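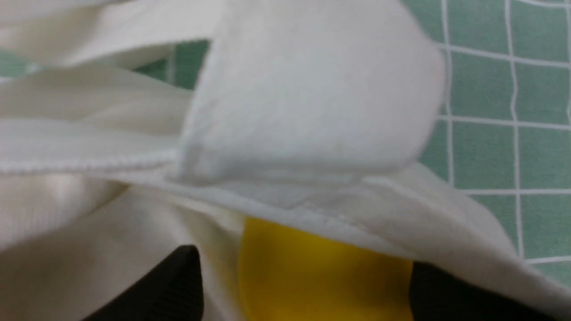
The care of household linen has returned to the teaching program at the Stindine Institute of Domestic Crafts, where it had been absent for 11 years. The subject occupies one term and begins with a single large white cloth, which each student is expected to fold, store, unfold and fold again until the method is familiar. Beginners tend to look at the broad middle of the fabric and neglect its edges. Instructors direct them first to the hem, where the small, regular bumps of the stitching mark the place at which one layer ends and turns back over another. A student who can find that line in a heap of soft folds has a fixed point from which to start.

The course was prepared by Agnese Mägi, who came to the Institute after a long career in hotel linen rooms. Her written guide, now in its second edition, runs to 15 pages and contains very little theory. It asks the student to locate two neighboring corners, bring them together, and let the weight of the cloth settle before attempting anything further.

"Most people pull too soon," Ms. Mägi writes in her introduction. "The fabric has not finished falling, and they are already arguing with it."

Her guide also sets out the Institute's position on pressing. Table linen is to be ironed slightly damp, from the center outward, and hems are to be pressed last and from the reverse side. Starch is permitted for napkins and discouraged for large cloths that will spend months in a cupboard, as the stiffened fibers may weaken along the crease. Students who have been taught otherwise at home are invited to try both methods on the same piece and compare the results at the end of the term.

The Table Beneath

Attention is also given to the surface on which the work is done. A plain tabletop offers the eye little help, and a folder working on one must judge straightness by the edge of the furniture. At the Institute, the white linen is laid out over a muted sage green printed with a grid of thin white lines. The color makes a pale hem easy to see. The lines give a general sense of direction, although they are not to be trusted as a ruler: a covering that has shifted even slightly will bow and wobble, and the squares along with it.

Bartosz Piątek, who teaches the practical sessions, asks students to smooth the covering with the flat of the forearm before each exercise. He recommends working from the middle toward the sides and then stepping back to look along the lines from the near end of the table. Wrinkles that are invisible from directly overhead can often be found in this way. Small ones are left alone.

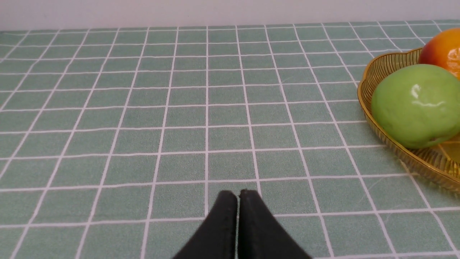
From Cupboard to Collection

The linen used in teaching is drawn from two sources. Part of it was purchased new from Tokarz, a regional weaving firm. The remainder belongs to the Aver bequest, a group of 1,077 household textiles received from a single family and still in the process of being cataloged. Only pieces with sound hems and no historic repairs are released for handling. The others are kept flat, or rolled on tubes where their size does not allow it.

Yasmine El Sherbiny, curator of the bequest, considers the two activities closely related. Damage to stored tablecloths is found most often along old fold lines, particularly where a cloth has been returned to the same creases for decades. Her department therefore refolds each boxed piece once a year, every July, and places the new folds a hand's width away from the old ones. Acid-free tissue is rolled loosely and laid inside each fold – never stuffed – so that the turn remains rounded.

The same practice may be adopted at home without special equipment. Ms. El Sherbiny advises that a cloth folded in halves one year be folded in thirds the next. A clean cotton pillowcase is an acceptable substitute for a storage box, provided that the cupboard is dry and the stack is kept low. Plastic bags should be avoided for anything intended to be kept for more than a season.

Enrollment and Further Reading

The current class has 13 students, among them several who work in catering and one retired upholsterer, Nest Craddock, who has since agreed to lead an evening session on mending. Her session will cover the rolled hem, the slip stitch and the replacement of a worn corner. Participants are asked to bring one cloth of their own, washed but not ironed, and a thimble that fits.

Copies of the guide may be consulted in the reading room. Requests to borrow teaching linen should be made in writing to the Institute's textile office.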